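Speaker notes, Evelien Peeters
Talk: Collecting demonstrations for the Mesari project
Length: 15 minutes, then questions

Start (slide 1)
Good morning, thank you for coming. Say my name slowly. I work on the data side at Makitz, so I will speak about the examples and only little about the model. Ada Costa speaks after me about training, please keep the training questions for her.

Slide 2, what we wanted
The task is easy to say: pick up the cube of the color which is asked. The arm should learn it from examples made by a person. We planned 144 examples. Pause here. People always ask why this number. It is 2 colors, and 72 starting layouts for each. Show the layout table, but do not read it aloud.

Slide 3, who makes the examples
In the first week only I was driving the arm. The learned policy then moved like me, also with my bad habits. I always came from the left side and I waited a little before closing the fingers. The policy waited too. (Usually people laugh here. Give them time.)
From the second week Ada and I changed places after every 20 examples. It is also better for the hands.

Slide 4, what we write down
For every example: the layout number, the operator, the color asked, and one word for the result. We tried first a long form with many fields. After lunch the fields stayed empty, so we made it short. The tool for this is called Draluro, we wrote it ourselves, and it is not beautiful.

Slide 5, one grasp
Speak about the height of the fingers. When the operator goes down too far, the fingers push on the cube, and the example teaches pushing. When she stops too high, she holds only the edge. We do not delete such examples immediately. We mark them and look at them together at the end of the day.

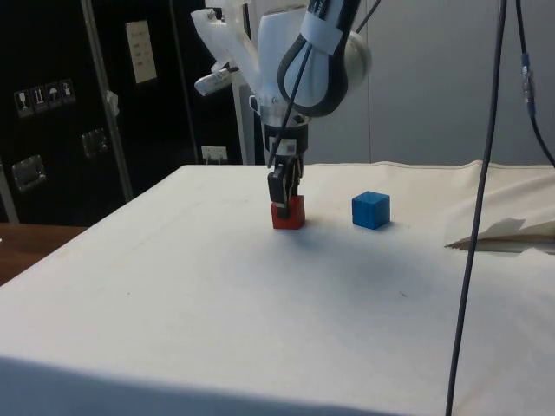

The second cube is important for the learning. With one cube alone on the table, the policy can ignore the color and still get a perfect score. We had this mistake in January. The results looked wonderful until we put the other cube back.
Mention also the distance between the cubes. In the close layouts there is not much space for a finger, and the operators become slower. We keep the slow ones.

Slide 6, what I would do differently
Change operators from the first day. Fix the layouts before the first recording. Write the rule for a failed example on paper, because Ada and I did not have the same rule in our heads, and we had to label two days again.

Slide 7, thanks
Thank the Chettiar group for lending us the room. Give the word to Ada. If there is time left, open the layout table again and take one question.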